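Vilela Docs > Network Storage > Set-up Guide > 4. Sharing a folder on the local network

4. Sharing a folder on the local network

This section explains how to make one folder on the Vilela storage box visible to the other computers in your network. Before you begin, the box must be connected to the router by cable and the status page must say Ready. If it says Starting, please wait until the disk check is finished.

4.1 Create the share

1. Open a browser on any computer in the same network and go to the address you noted in section 3.
2. Log in with the administrator account.
3. Choose Storage, then Shares, then New share.
4. Write a name for the share. The name can have up to 13 characters. Use only small letters, numbers and the hyphen. In this guide the share is called jadau.
5. Select the volume and press Create.

Note: The name of the share is not the same thing as the name of the folder on the disk. You can change the folder name later and the share will continue to work, but if you change the share name, every computer must be connected again.

4.2 Give permission to users

1. In the list of shares, press the name jadau.
2. Open the tab Users. All accounts on the box are listed, and each new account starts with No access.
3. For each person choose Read or Read and write.
4. Press Save at the bottom of the page. If you leave the page without saving, the changes are lost and there is no warning.

Caution: Do not give Read and write to the guest account. Any device which has your Wi-Fi password could then delete files from the share.
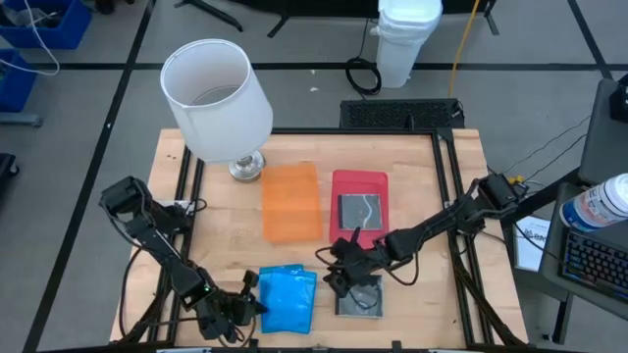 The share is best organised before you copy files into it. Make one folder for each kind of material and keep the names short, because the full path of a file, with all its folders, cannot be longer than 257 characters. If you have old material on discs, copy each disc into its own folder and give the folder the title of the disc. A clear square case like the one on the wooden table often has no title which you can read through the cover, so it is better to write the title on paper before you start with a large number of them. The box does not read discs itself. You need a computer with a disc drive, and you copy from there.

4.3 Connect from a Linux computer

1. Install the package cifs-utils with the package manager of your system.
2. Make an empty directory, for example /mnt/jadau.
3. Run the following command as root, with your own user name:

mount -t cifs //sesard/jadau /mnt/jadau -o username=yourname

4. Type the password of your account on the box. This is not the password of your computer.

In the command, sesard is the network name of the box. If you gave it another name in section 3, use that one. If the name is not found, write the IP address in its place.

Note: A share mounted in this way disappears after a restart. How to mount it automatically is explained in section 5.

Contact support | © Vilela Network Storage | Back to top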